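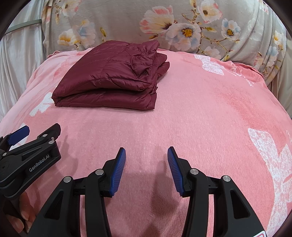 Winter Coats, Folded Under Protest

The wardrobe at Tustis holds 2 seasons at a push, and September is when they fight over it. These pictures come from the bed in the back room, where all the folding gets done and most of the sulking. Gallery views so far: 1,377, which says something about the evenings round our way.

The burgundy puffer, folded. A jacket this padded has the temperament of a sofa cushion, and the best you can hope for is a thick stack with a clean front edge. The pink fleece blanket is on the bed for the duration.

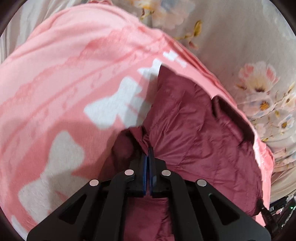 Storage is my weak subject. I own an Adham vacuum bag (good for one winter, then it sighs) and a Wekeck under-bed box, bought in a sale by someone who hadn't measured the bed. Neither cares for quilting. Those stitched channels hold on to their air, and with the pink fleece lying over part of the jacket as well, you have a fair amount of fluff to argue with.

Next gallery: scarves, and the Ingvarsson hooks that were meant to solve everything. They're still in the packet.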